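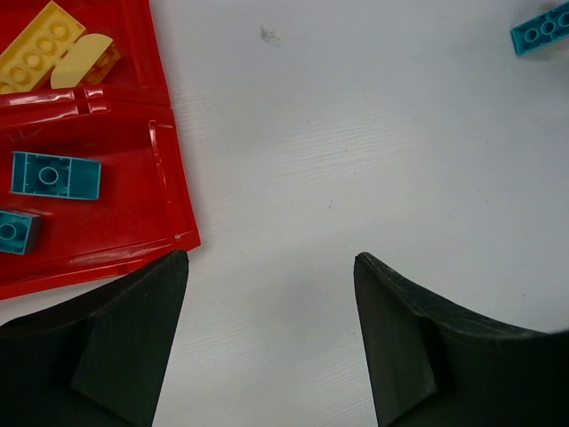 6 min read

The Drawer Below the Cutlery

Why do we keep the small things, and where do they want to live? A visit to three places where the answer is taken seriously

In the kitchen where I grew up, in Hudov, the top drawer was for cutlery, and the drawer below it had no name. My grandmother called it only "look there." It held string, candle ends, the key for bleeding the radiators, a tin of buttons, rubber rings for jars, and a great quantity of screws which had come out of something. When a thing was missing in the house, you were sent to look there. Often you came back with a different thing, which was also useful.

I have lived in five apartments since then, in two countries, and in each of them this drawer has appeared again. I never planned it. On the first evening in a new place I put a roll of tape and a spare fuse in a drawer because I was tired, and after this the decision was made. English has a good name for it, the junk drawer, but I think the name is unfair to the contents. Junk is what you want to be rid of. In the drawer is what you could not agree to throw out.

Last winter I began to ask people about theirs. Almost everybody laughed first and then apologized, as if I had asked to see their laundry. Then they opened it and talked for a long time.

The shop with the drawers outside

Kälin is a hardware shop in Hastley, on the street that goes down to the bus station. From the outside it looks closed even when it is open. Inside, the whole back wall is small drawers from the floor to the ceiling, and on the front of every drawer is fixed one piece of what is in it: a hinge, a hook, a brass cup, a wing nut. There are almost no labels with words. The owner, who took the shop over from her uncle, told me that words were tried once and made everything slower.

"People don't know what it is called," she said. "They know what it looks like. They come in with their fingers like this" – she held up a thumb and a finger with a small space between – "and they say, I need one of these."

The shop will sell you one screw. It is not good business, and she doesn't pretend that it is. The big store outside town sells screws in boxes of 77, a number for which she has never heard a reason, and she believes that half of the junk drawers in Hastley are filled by these boxes. A man needs 4 screws to hang a shelf. He buys the box, he hangs the shelf, and the rest moves into the drawer and stays there until the house is sold.

I asked what she has in her own drawer at home. She looked a little ashamed. Batteries, she said, and she does not know which of them are good. She also has the handle of a cupboard from her parents' kitchen. The cupboard went away when she was still in school.

While we talked, a boy came in with a bicycle bell that had lost its spring. She did not ask him what he needed. She turned around, pulled out a drawer near her knee and put a spring on the counter. It was too long, so she cut it. He paid with coins and rang the bell all the way to the door.

A room for parts

From Hastley it is 2 hours by train to Vastimari, where the public library has had, for some years now, a room for parts. You do not need a library card to use it. On the shelves are cookie tins and jam jars filled with what the town has brought: knobs from stoves, feet from sofas, the little plastic clips which hold a refrigerator shelf in place, keys that open nothing anybody remembers. You may take what you need. If you have something, you may leave it, but only after a librarian has looked at it.

This last rule came later. In the first months people brought their complete drawers and turned them over on the desk, with the dust and the dead pens included, and went home happy. One librarian told me that she understood it very well. Giving away the drawer is difficult because you imagine that the thing will be needed the next day. When a public institution takes it from you, it is not lost. It has only moved to a bigger drawer, with opening hours.

The room is busiest in January. People have put away the holiday decorations, and in doing so they have found the limits of their closets. The quietest month is August, when the librarians sort. They do it at a long table in the reading room, in the early morning before opening, and I was allowed to sit with them one time. I had expected it to be dull. Nobody spoke much. There was a radio, very low. A piece came out of the tin, was turned over, and went to one side or another, and when a piece was not understood it was passed down the table until someone said "curtain" or "sewing machine" or "oh, this is from a pressure cooker, my mother had it."

Some pieces go the full length of the table and are not understood by anyone. For these there is a jar on the windowsill. Visitors are invited to look into it, and sometimes they can help. A retired dentist solved three in one afternoon, and they were all dental.

To divide or not to divide

Here I must admit to a disagreement in my own home. My husband believes in compartments. He grew up in a family where rubber bands had a place and paper clips had another place, and for him an undivided drawer is a kind of noise. When we moved in together he bought inserts for ours, in pale gray, and spent a pleasant Saturday-like holiday morning with them. I was grateful and I said so. Within the month the compartment for tape contained tape, a cork, a tooth from a comb and two foreign coins.

The people who sell storage know this problem and have a solution for it: more storage. I looked through the catalogs and found inserts which fit inside other inserts. The photographs always show them holding things that belong to one family, all pencils or all spools of thread. I have never seen a catalog with a compartment for a cork and the tooth of a comb.

But I don't want to make fun of the dividers. The owner of Kälin has a whole wall of them, after all, and the librarians could not work without their tins. The difference, I think, is that they are sorting for strangers. A stranger must be able to find the hinge. At home you are sorting for yourself, and you know that the small key is under the candles because you saw it there when you were looking for the glue. It is a map that only one or two people can read. When somebody tidies it, even with love, you have to learn the town again.

We found a compromise. The front part of the drawer has walls and the back part has none. He doesn't look into the back, and I try to respect the front.

What was in Hudov

When my grandmother's house was emptied, the furniture took one day. The drawer took 6 people a whole evening, because we stood around it and everyone had to hold everything. My cousin found the wheel of a toy truck that he had accused me of stealing. My aunt found a thimble and put it on and kept it on until she went home. There was a door key with a ribbon, and we tried it in all the doors of the house, including the henhouse, and it fit none of them.

I took the screws. They traveled with me on the train in a sock, and they are now in the back part of the drawer, where there are no walls. In spring the handle of our balcony door became loose, and I went to look there. The third one I tried had the right thread, although the head was a little too wide. It has held so far. The old screw, the one which was worn out, I put in the drawer.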